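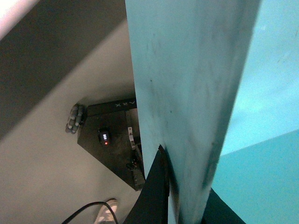 Bronberg Mobile today announced the start of a staged software update for its Kusholm 2 handset, bringing a new version of the operating system, a reworked lock screen and longer standby time to owners of the phone. The update will be sent over the air beginning Friday, October 11, 2019. The lock screen now offers a set of plain backgrounds, among them a pale teal that deepens to blue-green toward the right, much like the panel shown with this release, minus the dark gray scuff marks. Owners who prefer their current background will keep it after the update.

The first stage covers unlocked handsets sold directly by Bronberg. Handsets sold through the carrier Edwards will follow once the carrier has completed its own approval. Both groups will receive the same build, with the exception of the carrier's voicemail application.

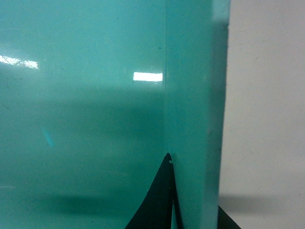
The download is 1,409 MB in size and should be made over a Wi-Fi connection. The battery must be charged to at least 20 percent before installation can begin, and the phone will restart twice. Contacts, messages and photos remain in place – a backup is nevertheless advised.

Bronberg has also corrected a fault that caused some Bluetooth headsets to disconnect during calls.
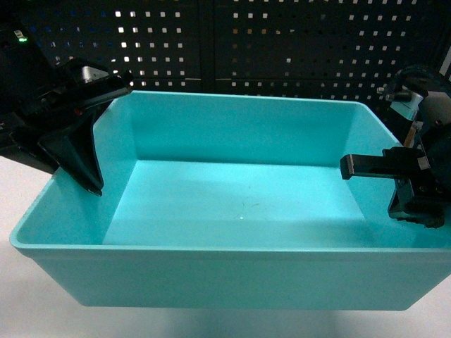

How can owners check whether the update is ready for their phone?

Open Settings, select System and then Software Update. If no update is listed, the handset has not yet been reached in the current stage, and a notice will appear when it has.

Before release, the software was tested on 200 handsets at the company's Bumthorpe office. Testers were asked to use the phone as their main device and to report any loss of signal or battery life.

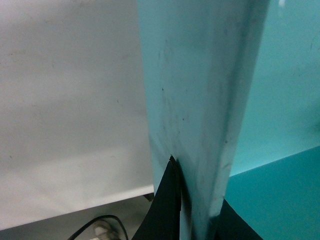 Edwards said in a separate notice that it expects to approve the update before the end of the month, and that its customers do not need to visit a store or change any settings in order to receive it.

Owners of the original Kusholm will continue to receive security fixes – a decision on a full system update for that model has not been made.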